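Open lab visit at Viltby: an afternoon with a two-armed packing cell

July 2025

I signed up for the Viltby open lab for the talks, and then spent nearly all of it standing next to one table. Their two-arm handling cell gets only a line in the program ("Station 14, bimanual handling, ask for Vibeke") and I'd have walked straight past if I hadn't been early. I'm so glad I stopped!

Vibeke Bundgaard looks after the cell. She does the setup in the morning, the cleaning, the finger changes and most of the repairs, and she was happy to talk about all of it, including the parts that go wrong. I run a much smaller bench at work with a single arm, so I had a long list of questions, and she answered every one with a hex key in her hand.
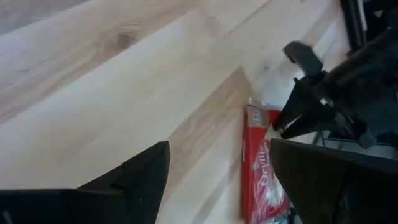 Finger alignment was the first thing I asked about, as it eats up half my own week. Vibeke's method is wonderfully plain. She closes each gripper on a steel feeler gauge, looks at the gap at the tip and again at the root, and shims whichever finger is off. Then she runs a handoff with a real product and watches the tips. With the red Orville box standing between the big black fingers of one gripper and the other arm coming in at its top edge, you get a very good idea of how little room there is for error. A thin carton will tell you right away if one finger sits proud: the face dents on that side. She keeps a stack of dented boxes under the bench and can read them like tire wear.

Both arms are run from one controller, a Tununine, and the log counts every open and close. The fingers on the left arm were at 2,814 cycles when I was there. She swaps the pads at 3,000 whether they look tired or not, and writes the old number on a strip of tape inside the cabinet door. There's a whole column of those strips going back to December, one of them reading 1,012 with "screw!!" next to it. That was a linkage screw that backed out and ended up inside the housing. It took her a full day to find it, and now every screw in the linkage gets a paint mark so that a turned one shows up at a glance. I've already copied this at home.

The wrist cameras get their own little routine. Lens wipe, check the connector, check that the cable has slack with the wrist rolled all the way over in both directions. She showed me a cable that had been clamped a finger's width too short. It looked perfect from outside, but when she bent it near the plug you could feel the broken strands crunch.

Changing over to wrapped packs

After coffee we got on to the harder stuff, clear plastic. I had assumed the wrap was mostly a headache for the cameras, with all the glare, and it is, but Vibeke says the grip is what keeps her busy. Loose film slides over whatever is inside it. The jaws can have a firm hold of the bag and hardly any hold of the product. She fits softer pads for these jobs (Gandeo makes the sheet, she cuts it herself with a craft knife) and lowers the closing speed so that the film has time to bunch up before the jaws take the load. Four red packs close together on the table, shiny and crinkled and each lying its own way, make a nice mean test for it. The twisted edge on top of the middle one is the sort of spot she aims for when she's teaching a pick by hand, with a good fat fold of plastic to hold on to.
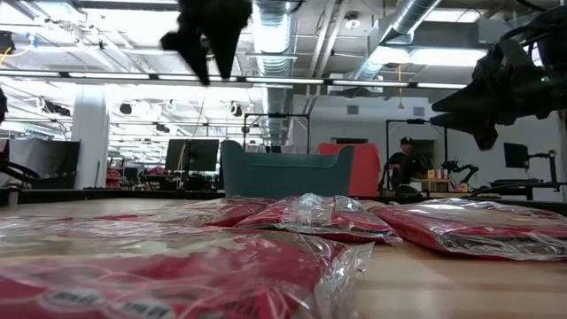 What the daily check looks like

I asked for her checklist and she let me copy it out. It's short:

Wipe the jaws with alcohol and let them dry.
Look at the paint marks on the linkage screws.
Roll both wrists end to end and listen.
Wipe the camera lenses, reseat any plug that moves.
Home both arms, then bring the tips together over the middle of the table.
One handoff with a carton, one pick with a wrapped pack.
Write the cycle count in the book.

The step with the tips is my favorite. If the two arms disagree about where the middle is, she stops and redoes the base calibration before anything else. The bolts under the table had settled a little after they moved the cell, and for a couple of weeks that was a daily job. New lock washers and a proper torque wrench took care of it.

Getting there and other notes

The lab is a short walk from the bus stop, past the Baldursdóttir building, and the side entrance is the one you want. Bring a sweater. Sign up for a station slot if they offer one, and give yourself longer than you think at 14. I missed both afternoon talks and would do the same again. Vibeke is planning to try a harder pad on the right arm next, keeping the soft one on the left, and has promised to send me the cycle counts.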